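Section 8. Comparing Two Grippers in the Practice Room

By now you have Prondance installed, your arm model loads without complaint, and you have jogged the joints enough to feel at home with them. Well done, and take a short break if you need one. In this section we set two grippers side by side in simulation, the Grolton and the Gökçe, so that you can decide which one suits your parts before anybody picks up a wrench. Dzintra Paulauskas wrote the first version of these steps for our own new hires, and Sevim Ertürk has since gone through them and added the notes where people tended to get stuck. This revision is dated 5/17/21.

Before you start

You will need the practice room file, both gripper models, and the block part from the Prundo parts folder. Please use the block as supplied for your first comparison, even if you are itching to try your own part - you'll have something to check your numbers against later on.

Caution: Make sure the controller is set to Simulated and the link to any real arm is closed. The status line at the bottom of the window should read Offline. If it shows anything else, stop and go back to Section 2.

Setting up the first gripper

1. Open the practice room and wait until the arm has settled into its home pose. On an older computer this can take a little while, so don't click around.

2. In the Tool menu, choose Grolton. The gripper snaps to the wrist by itself. If it comes in turned the wrong way, select the wrist and press R until it sits square.

3. Place the block on the floor using the Parts menu. Turn it a little if you like, since a part that sits at an angle tells you more about a gripper than one lined up nicely with the base.

4. Choose Move Above Part, and then lower the wrist with the down arrow key. Go slowly for the last bit. The arm will bend sharply at the elbow as it comes down, and you should keep an eye on the space between the forearm and the long link.

5. When the gripper is at the block, press the space bar to pause, and drag the view around with the right mouse button until you can look down on the arm from one side.
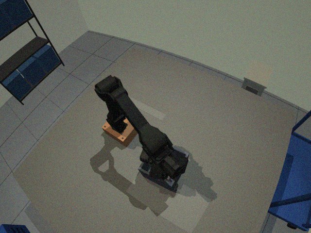

Figure 8-2. The arm reaching down to the orange block, view tilted.

The gripper may well hide the middle of the block from where you are looking, and the dark arm can be hard to tell apart from its own shadow. Swing the view to the other side, or switch off Shadows in the View menu, and check the contact from there. Ynyr Llewellyn likes to leave the shadows on for judging height and turn them off only for the last check, and I have come around to doing it his way.

6. Press the space bar again to resume, then choose Close and Lift. Leave the lift height at 500 mm for both grippers.

7. Save the run with the gripper name in the title. You will thank yourself in June, when you are trying to remember which was which!

Note: If the block slides away as the gripper closes, the wrist is most likely too high. Lower it a touch and repeat step 6. Please don't raise the closing force yet, as that setting is covered in the next section.

Setting up the second gripper

8. Choose Reset Arm, but not Reset Room. Reset Room takes the block away, and you want it in the same spot and at the same angle for the second run.

9. Choose Gökçe in the Tool menu and repeat steps 4 through 7.

10. Open both saved runs in the Compare window. Look first at the slip reading, and after that at the wrist load during the lift. Dalia Benkirane keeps a printed sheet of these readings beside her keyboard, and a blank copy is at the back of this guide.

Note: Small differences between runs of the same gripper are normal. If the readings are very close, run each gripper again before you choose.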